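Chapter 3
Coordinating Two Arms

Learning goals

After working through this chapter, you should be able to:
- define a shared reference frame for two arms;
- explain the difference between independent and coupled motion;
- plan a two-handed grasp of a rigid container;
- record and compare repeated trials.

Key terms: base frame, tool frame, workspace overlap, closed chain, teleoperation

3.1 Why one arm is not enough

The projects in Chapter 2 used a single arm and small parts. Many household objects are too wide for one gripper or tip when lifted from one side. When two grippers hold the same rigid object, the arms and the object form a closed chain. An error in the position of either arm then appears as a force on the object, and the grasp may slip.

The class project for this unit is the Fulisby lift, named after the student club that first set the task. Each team must raise a container 25 cm, hold it level, and set it down. Tamsin Kowalczyk's team kept a log of 80 trials and sorted the failures by cause. Roughly a third came from one gripper closing before the other.

Figure 3.1 Two arms on either side of a blue bucket. The person behind them holds a handheld controller.
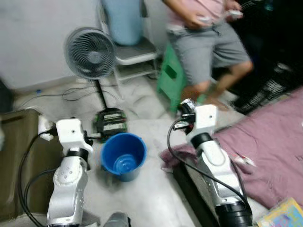
3.2 Reference frames

Each arm reports the position of its gripper relative to its own base. Before the two sets of readings can be compared, both must be expressed in one common frame. We place its origin midway between the bases.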